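Stulline Live Sessions - Progress Report to the Flarnside Music Fund

Report submitted Wed 19 August
Grant period: second reporting window

1. Status

The project is on schedule for recording and behind schedule for rights clearance. Of the 43 archive performances listed in the application, 28 have been transferred from tape, mixed and approved by the performers or their estates. The remainder are transferred but not mixed. No tapes have been lost or found unplayable since the last report.

Spending stands at 75 percent of the award. The overspend on tape baking is covered by the underspend on travel, and no change to the total is requested.

2. Transfers and mixing

All transfers were made at Cisen on the two-inch machine. Heads were cleaned and aligned before each reel. Tones were present on most reels; where they were missing, playback level was set by ear against a neighboring reel from the same date.

Mixing follows the rule agreed with the fund at the start: no added instruments, no replaced vocals, no tuning. Noise reduction is used only between songs and on spoken introductions. The Cairns band set needed more work than planned. The bass channel drops out twice in the second song, and the gaps were filled from the room microphones. The join can be heard on headphones. We propose to leave it and state it in the liner notes.

3. Rights and clearances

Signed releases are in hand for every mixed performance except 2. In the first case, the group broke up soon after the session and the members disagree on how the songwriting should be credited. We have asked them to settle the credit in writing and have taken no position. In the second, the singer's former manager claims a share of the recording under a contract we have not been shown. Our lawyer has asked for a copy. Until it arrives, the track is held out of the running order.

Cover songs are being licensed through the usual route and are not a concern. Spoken material between songs has been checked for remarks about named people. Three passages were cut on legal advice, and the uncut transfers are kept in the archive under restricted access.

4. Release and publicity

The first volume is planned as a download and a double LP. Test pressings have been ordered. The running order is fixed for sides one to three; side four depends on the manager's claim described in section 3. 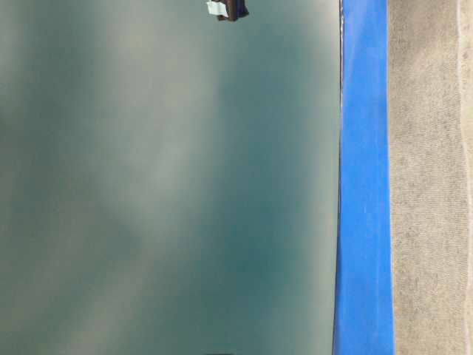
Hammad Kiani replied to the draft of this section that side four should not wait. He would rather press the volume with the Cairns set closing it and move the disputed track to volume two, where a delay costs less. He also asked that the notes name the session engineers on the sleeve itself, not only online.

We accept the second point and have changed the sleeve text. On the first, the Cairns set runs long for one side and would have to be cut at a lower level - the cutting engineer has been asked for a test side so the two versions can be compared.

Press activity has been limited to a short notice on the Stulline website. Interviews with the performers will start once the running order is final.

5. Next period

Mixing of the remaining performances continues at Cisen. The liner notes go to the copy editor with the songwriting credits left open. A revised budget line for mastering is attached as Appendix B, and the log of tape faults as Appendix C.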